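Handout 8: Collecting Demonstrations
Lab section with Noura Smadi

By now you have all read the paper in which the robot learns to sort from "a modest number of examples." Your modest number is 500 per team. Bring a snack.

The task is color sorting: two cubes in the tray, red cube to the red-rimmed bowl, blue cube to the blue. A toddler masters this and moves on to eating the cubes. Your policy will need more encouragement.

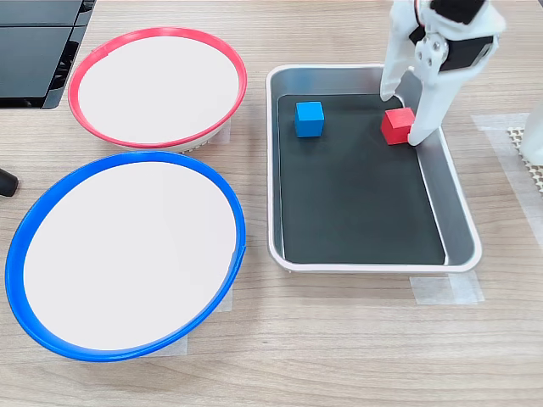 Reading time: 1 minute (Sherif Tawfik says 10, if you do it properly)

One episode is one full sort, both cubes. Start recording before the arm moves and stop after it has let go and backed away. Vary where the cubes start. People believe they are being random and then put the blue one in the same corner 11 times running — the model will notice this before you do.

Pauses count as data. If you stop mid-reach to answer a text, you are teaching the arm to stop mid-reach. 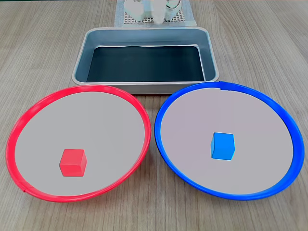
Label an episode a success only if each cube ends up inside the matching rim. A cube leaning on the rim is a failure, however much you have come to love it. Keep the failures in their own folder; we need them in March for the Nimri exercise.

File names: team, operator, episode number. Last year's "final_good_REAL" is still on the server and still a mystery.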